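September, bench book, two-arm cell (Pendomari)
Started at 7:40, written up after lunch

Good morning's work! The right arm had been drifting at the wrist for most of last week, and I finally have it holding still. Notes while I still remember the order of things.

Geum-ok had already swapped the wrist motor on the right arm and left me the old one in the blue tray. Play in the output was worse than I expected – you can feel it click with two fingers. Keep it, please, I want to open it up properly when there's a quiet afternoon.

New motor needed its ID set before it went on the chain. I forgot that the bus adapter wants its own supply, so that cost me a good while staring at a dead port. Power the adapter first, then plug in USB, then run the scan. It found all the joints straight away after that. Lovely.

Zeroing: used the Kena jig with the long pin. The short pin fits too but it has slop in it, and I think that is where the left arm's odd offset came from in the winter. Wrist zero came out at 854 counts on the new motor. Wrote it on the tape at the base and in the config, and Oda checked that I typed the same number in both.

Warm-up: ran the slow sweep for 30 minutes with the gripper empty. Motor stayed comfortable, no overload flags. Then some 200 open-close cycles on the gripper at normal speed. The finger pads are the new Culavau ones and they are SO much better than the old foam, which used to peel at the corner and leave crumbs on the table.

Cables: re-dressed both looms. The right one was being pulled tight at full reach, which can't have been helping the connector. Left a proper loop this time and moved the tie back toward the base. Ludmila, if you shift that tie again, send the arm to its far corner by hand before you trust it.

Enclosure: one of the fabric panels had come off its clips again. Štěpánka's colour is much better than my first lot, the reflections on the wrist cameras have mostly gone.

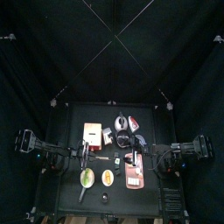

Reach check was the part I was looking forward to. I wanted both grippers working low over the table with the full kitchen set out, as it's the crowded layouts that catch us. Right gripper is down over the top end of the pink cutting board, left one hanging beside the pink-and-white box, with the long thin stick reaching in from there toward the middle. Both blue base lights on as well. I'd like to try the next one with the kettle further forward, where the right elbow has to fold more.

Still to do:
Re-run the hand-eye calibration on the right wrist camera
Order 4 spare horn screws from Cardoso (we're down to the chewed ones)
Ask Natália whether the left arm gets the same motor or waits
Long-pin zero on the left arm, and compare with the winter value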